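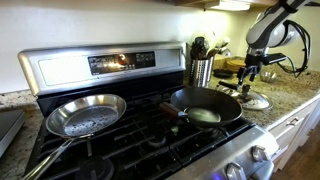

Nivia Air Cargo, Damside base: ops and fleet meeting, 2020-06-20

Chair: Edvin Granström. Also in: line maintenance, crew scheduling, ground handling, sales. Training dialed in, bad line, dropped off before item 5.

1. Last minutes
Read, OK'd. One fix: the prop overhaul went out on exchange, not repair. Carried-over actions are under the items below.

2. Second turboprop
Lease offer is in. Same type as ours, cargo door already fitted, older avionics. Edvin went through the terms. Main sticking points are the return condition and who pays for the engine hot section if it comes due in the first year. Lessor says us. Edvin says no.
Maintenance wants to see the records before anyone talks price again. Scanned logbooks so far only cover the airframe. Engine and prop logs still to come, asked for twice.
Sales would like it on the line by August. Maintenance said August is tight even if the papers turned up tomorrow. Left at that.
Agreed: no signature until the engine logs are read and a borescope is done at lessor's cost.
Action: Edvin to write back to lessor. Maintenance to send him the list of missing pages.

3. Current airplane
1000 hour inspection coming up. Hangar slot held, parts ordered except the left main brake lines, which are on backorder. If they don't show we do the rest and come back for the brakes on a night stop, limits permiting.
Cargo door seal is leaking again at the bottom corner. Replaced once already. Maintenance thinks the door is hanging low and the seal is just where it shows. Will check the hinge during the inspection.
Crew write-ups: please put the flight phase in. "Vibration" on its own is no use to anyone.

4. Ngui strip
Long talk. Usable length is 2000 feet after the washout at the north end. Performance numbers work dry and light, with payload held to 750 pounds on the way out. Sales asked if that could go up in cooler weather. Scheduling said mornings only helps a bit. Edvin: the limit stays where it is until the north end is graded and somebody from here has walked it.
No wet landings at Ngui. Captains to call ahead for surface report, and log who they spoke to.
Windsock is torn. We have a spare in stores, goes up on the next run.
Action: ground handling to load windsock.

5. Mevireo
New tracking software. Import from the old spreadsheets is done for airframe and props, engines half done. Two due dates came over wrong, both caught. Until the engine side is checked the wall board is still the master, and Mevireo is for looking only.
Scheduling can't see the maintenance page. Login thing. Maintenance to sort.

6. Ramp
Forklift tines too close to the door sill again, fresh scrape in the paint. Marshaller at the door for every load, no exceptions, even a short one. Chocks are going missing, paint them.
Fuel truck parking: move it back behind the yellow line, its blocking the fire lane.

7. Training
Sim slots confirmed for both first officers. Short field check at Ngui to be flown empty with Edvin in the right seat. Date depends on item 3.

8. Any other business
Reflective vests, order more in large.
Crew room rota is on the door, sign it. 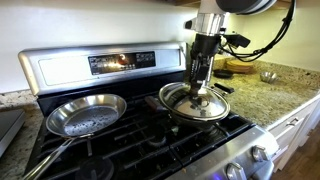 Gas range, frying pan on the left rear.

Next meeting after the inspection is signed off. Scheduling to send the time round.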